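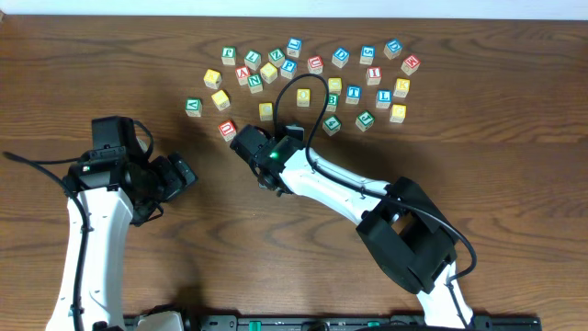 March 23, 2021

The purpose of this post is to set out my experience of correcting a surname in personal and household records. Several readers wrote to me after I mentioned the matter in November, and it seemed more useful to answer them together. The information reflects my own case only. Offices differ in their requirements, and readers should confirm the current rules before paying a fee or mailing an original document.

My family name is Jurić. The final letter carries an acute accent, and the name is pronounced with a soft "ch" at the end. For most of my adult life it has appeared in records as Juric, which invites a hard "k," and in two cases as Jurie. The second version came from a clerk who read the accent as part of the letter. I do not hold this against the clerk, whose copy was a fax.

## How the versions came about

When my parents settled in Tristatcombe, the forms they completed were entered by typewriter. The accent was added afterward by hand on some pages and left off others. My school records follow the typed version. My first employment file follows my own signature, accent included. The dental office used Jurie until last year, and its billing company continued to use it for several months after the office itself had stopped.

None of this caused serious trouble for a long time. The difficulty began when Poltska, the insurer that holds our homeowner's policy, moved its customer files to a new system called Taltum. Under the earlier arrangement, an agent compared names by eye. Taltum compares them letter by letter, and it treats "c" and "ć" as different characters. My payment was received under one spelling and my policy was held under another. The result was a notice of nonpayment, followed by a late charge of $85.

The charge was removed after two telephone calls and a letter. The agent who assisted me, Mr. Ravindran Sundaram, was courteous throughout and explained that his own first name is regularly shortened by forms that allow too few characters. He advised me to choose one spelling and apply it everywhere, beginning with the document that other offices ask to see.

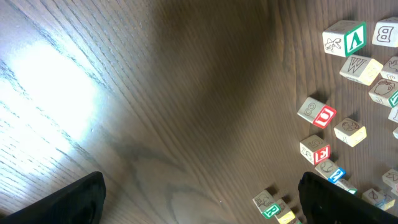 *Dark brown wood grain, brighter toward the left.*

## Choosing a spelling

I gave this question more time than it may appear to deserve. There is a practical case for the plain spelling. It can be typed on any keyboard, it fits every form, and it is already on the majority of my papers. My cousin settled on it years ago and reports no regret.

There is also a case for the name as my grandparents wrote it. My father signed with the accent until his last illness, and he pressed hard enough on it to mark the sheet beneath. I have kept a checkbook in which this can be felt on every page. I found that I did not wish to be the person in the family who formally gave the letter up.

I consulted three friends whose names have met similar treatment. Dinesh Chettiar told me that his surname has been entered as Chettier so often that he now answers to either, though he insists on the correct form for anything involving property. Suqin Fang was for some years filed under S at her pharmacy, as staff there had taken her given name for her family name. Gunhild Bundgaard wrote that the double "a" in her name is frequently reduced to one, and that her library card and her bank card have never agreed.

Their advice was divided. Dinesh favored the full and correct form. Suqin considered the plain form sufficient so long as the order was right. Gunhild recommended that I ask each office what its system could hold before making any decision, and I followed her recommendation.

## What the offices said

The answers varied more than I had expected. Our bank could print the accent on a card but could not store it in the account record. The clinic, Soylu Family Practice, could store it but could not print it on a label. The utility company did not have a view. The county office accepted a written request and a copy of my birth record, and it confirmed that its certificates could show the letter as written.

I therefore adopted the following arrangement:

- Jurić is used on all documents that I sign, on county records, and with any office able to store it.
- Juric is used where the system cannot hold the accent, with a note placed on the file.
- Jurie is to be corrected wherever it is found.

The note on file has proved to be the most valuable step. It states that both forms refer to the same person, and it is dated and signed. Mr. Sundaram suggested the wording for the Poltska copy, and I have since used the same text elsewhere with small changes.

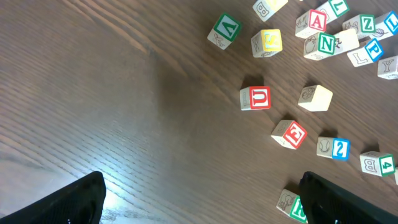 *Alphabet blocks on a dark wooden tabletop.*

## Costs and time

The county charged a fee for certified copies, and I ordered more of them than I needed. One has been returned to me with a coffee ring on it. Most offices replied within two weeks. The billing company for the dental office required six weeks and a second letter, and its reply was addressed to Ms. Jurie.

I spent roughly 80 dollars in total, including postage. I would advise readers to send copies by a method that provides a receipt, and to write down the name of each person with whom they speak. I did not do so in the first week and was obliged to repeat one entire conversation.

## Matters still open

The airline account has not been settled. Its website rejects the accent with a message stating that names may contain letters only, and I have written to express the view that "ć" is a letter. A reply has not been received. My vehicle title also shows the plain spelling, and I intend to leave it as it is until the car is sold.

Readers have asked whether my children will use the accent. The elder does so already. The younger has recently begun adding it to her first name as well, where it does not belong, and I have not raised the matter with her.

Comments remain open on this post. I would be glad to hear from anyone who has corrected a name with a pension office, as that is the next letter I am to write.

Azra Jurić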